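Keeping Small Tile and Its Grout Looking Decent

I've had little square tiles in one kitchen or another since my first apartment, and I have made pretty much every grout mistake there is (including the one with the orange cleaner, which I'll get to). A few people wrote in after my post on sink drains to ask what I do about grout, so today is all grout. Get yourself a coffee!

Mixed grays with some near-black squares thrown in, and light grout lines:
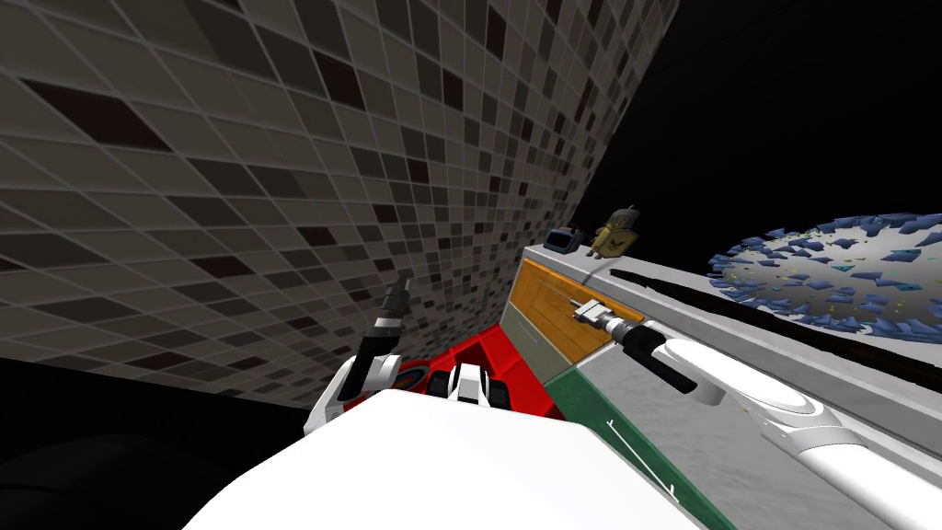
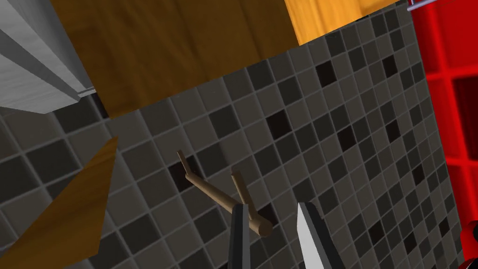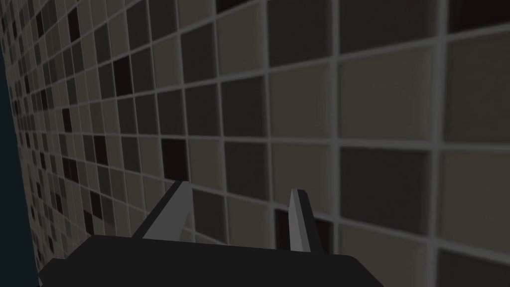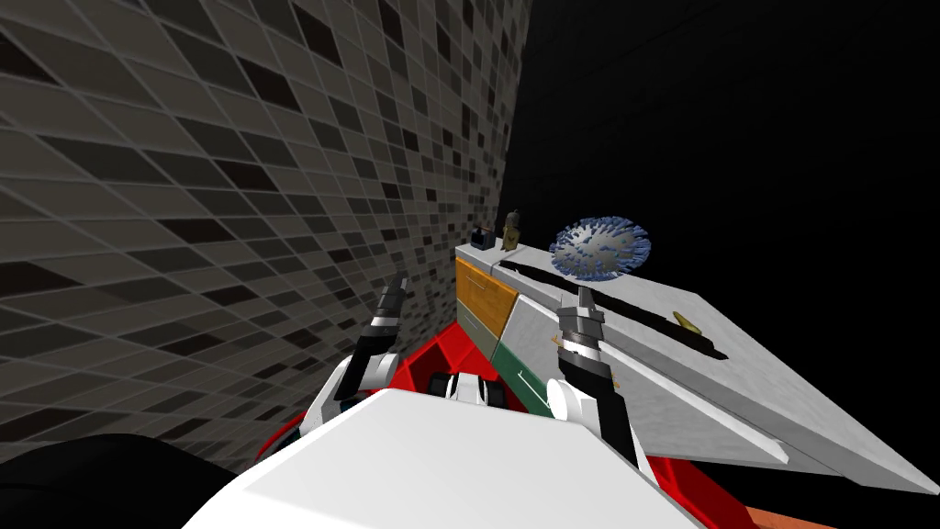
Farah Rahman

OK, the first thing. Dust before you wet anything. I skipped this for years and all I did was make gray soup and push it into the lines. A dry microfiber cloth over a broom head does a whole wall in a couple of minutes.

For everyday cleaning I use warm water and a small squirt of dish soap. That's it. Wipe, rinse with a clean cloth, dry with an old towel. The drying matters more than you'd think, especially if your water is hard like ours in Pramley, where every drop leaves a white ring.

For grease behind the stove I make a paste of baking soda and water, about as thick as toothpaste, and work it along the lines with an old toothbrush. Leave it for 30 minutes while you do something nicer. Then rinse twice, and I mean twice, or you'll get a chalky film and blame the tile.

Please don't use vinegar on grout. I know, everybody's aunt does. It slowly eats at cement grout, and if any of your tile is natural stone it can leave dull spots that don't come out. And the orange cleaner? I put it on full strength before a dinner party in April and left it on while I cooked. One patch of grout has been peach ever since. Test a corner first!

Dark tiles show soap streaks and light ones show splatters, so with a mix you get both (lucky us). A barely damp cloth, folded so you can keep turning to a clean side, takes care of the streaks.

Sealing: drip some water on a grout line. If it soaks in and goes dark, it's time. My neighbor Rigoberto Mendoza taught me to put sealer on with a cheap foam brush and wipe the faces of the tiles within five minutes. I went to lunch instead, the first time, and spent the evening scrubbing off haze.

If a bit of grout is crumbling, scrape out the loose stuff, vacuum the gap, and press new grout in with your finger (wear a glove). Mix a spoonful and let it dry on cardboard before you commit, as the color changes a lot when it dries.

Next time I'm doing cutting boards, so send me your oil questions.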